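Aviso rápido antes de tudo: se chegaste aqui à procura de resultados em direto, não é este o sítio. Isto é um conjunto de dados de convocatórias de futebol, feito à mão e com muita paciência.

# Diltik – convocatórias de seleções, limpas e num só ficheiro

Comecei o Diltik em fevereiro, depois de uma discussão com a Mahnaz Ghaffari sobre quantos laterais-esquerdos é que um selecionador costuma levar a uma fase final. Ela dizia um, eu dizia dois, e nenhum de nós encontrou uma tabela decente para tirar a teima! Fui juntando listas, a coisa cresceu, e agora está aqui para quem quiser usar.

## O que há cá dentro

São 1.302 convocatórias, uma linha por jogador chamado. Os ficheiros:

- `convocatorias.csv` – a tabela principal
- `jogadores.csv` – nome, ano de nascimento e posição habitual
- `correcoes.md` – tudo o que mudei à mão, com a razão (às vezes resmungona)
- `scripts/limpar.py` – o script que monta tudo

As colunas de `convocatorias.csv`:

| coluna | conteúdo |
|---|---|
| `id_lista` | identificador da convocatória |
| `selecao` | código de três letras |
| `tipo` | `provisoria`, `final` ou `substituicao` |
| `jogador_id` | liga a `jogadores.csv` |
| `posicao` | GR, DF, MD ou AV |
| `clube` | clube à data da lista |
| `saiu` | vazio, `lesao`, `opcao` ou `outro` |

A coluna `saiu` foi a que me deu mais dores de cabeça. Um comunicado diz "dispensado", o jornal do dia seguinte diz "lesionado", e o próprio jogador aparece a jogar pelo clube uma semana depois. Quando as fontes não batem certo, pus `outro` e segui com a minha vida.

## Como usar

```
git clone <o endereço deste repositório>
cd diltik
python scripts/limpar.py --saida dados/
```

Só precisas de Python e do pandas. O script demora pouco e refaz os dois CSV do zero, por isso não edites os ficheiros finais à mão – mete a alteração em `correcoes.md` e corre outra vez. (Já perdi uma tarde inteira por me esquecer disto.)

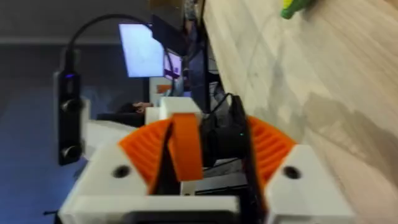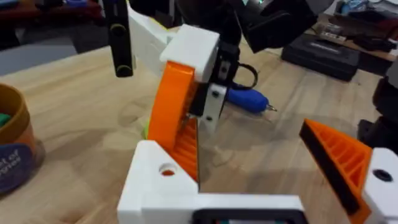
*Peças brancas e cor de laranja junto a um tampo de madeira clara.*

## Nomes, esse pesadelo

Os nomes vêm de fontes em várias línguas e cada uma translitera como lhe apetece. O Dong-geon Min reviu os nomes coreanos todos e apanhou um caso lindo em que o mesmo guarda-redes aparecia como três pessoas diferentes, duas delas no mesmo torneio. A regra que ficou:

1. usa-se a grafia da federação, se existir em alfabeto latino;
2. se não existir, a que aparece mais vezes nas listas;
3. as outras vão para a coluna `alternativas` de `jogadores.csv`.

Os acentos ficam sempre. Se o teu programa os estraga, abre o ficheiro em UTF-8 antes de me escreveres, por favor!

## Posições

Cada jogador leva a posição com que foi anunciado naquela lista, mesmo que depois tenha jogado noutro lado. Quer isto dizer que o mesmo rapaz pode ser DF numa convocatória e MD na seguinte. Não é erro. Quem quiser a posição "verdadeira" tem a de `jogadores.csv`, que é a minha opinião e vale o que vale.

## O que falta

- As listas provisórias mais antigas estão muito esburacadas. Muitas federações só publicavam a final.
- O futebol feminino está a meio: tenho quase 2,000 linhas por rever e ainda não as juntei à tabela. Saem na versão 2.
- Não há minutos jogados nem golos. Não vou acrescentar, há sítios que fazem isso muito melhor.
- Os clubes que mudaram de nome aparecem com o nome da época, sem ligação entre o antigo e o novo.

## Contribuir

Abre uma issue com a seleção, o torneio e uma ligação para a fonte. Fotografias de jornais servem, capturas de fóruns não. Se for uma lista inteira, manda um CSV com as mesmas colunas e eu trato do `id_lista`.

## Licença

Os dados estão em CC BY 4.0, o código em MIT. Se usares isto num artigo ou num blogue, basta escrever "Diltik" com uma ligação para aqui – e manda-me o texto, que gosto sempre de ler.

Quanto aos laterais-esquerdos: a consulta está em `exemplos/laterais.sql` e a Mahnaz continua a contestar o método.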